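**Ticket 854 -- second arm cell, what do we buy and what can wait**
Status: open
Tags: purchasing, breakfast table

Hi again! Reopening this one, the budget sheet goes in on Saturday and I keep changing my mind about grippers.

Quick recap for whoever picks this up. We want a copy of the breakfast setup in the next room over. Cevia quoted us for the arms and the base, Navarro quoted for the grippers, and the two quotes don't agree on who supplies the cabling (of course). Last time we paid for it twice, so please check that line first.

1. **Gripper fingers.** The Navarro quote lists wide fingers as an extra, 104 dollars a pair. I was all set to cross that off, but cereal boxes are what I'd like us to try them on before I decide. We only have the plain black ones now and they have to deal with everything from thin cardboard to small cups.
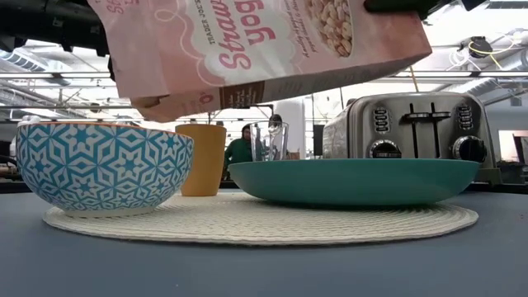 Pouring angle on the box, then the whole table with both arms: 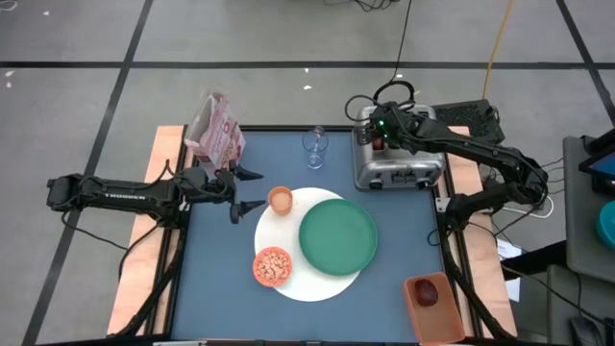 2. **Cables.** I'd put 200 dollars down for sleeves and floor covers. There's a tangle of black cable on the floor behind the table, plus the yellow extension by the right arm, and I don't want to copy that part over. Motoveck has covers in stock, Ukus wants us to wait 20 days.

3. **Tableware.** No budget needed, I think? Bowls, plates, a glass and a toaster we can pick up in town. I'd get spares of anything breakable though -- write it under consumables or it gets bounced.

4. **Spare gripper.** Still stuck on this. One spare shared between the two cells would be fine by me, if Navarro confirms the mount is the same on both sides. I've emailed them, no reply yet.

Leaving this open till they answer. If you've got the old Cevia invoice, please attach it here, I can only find page two!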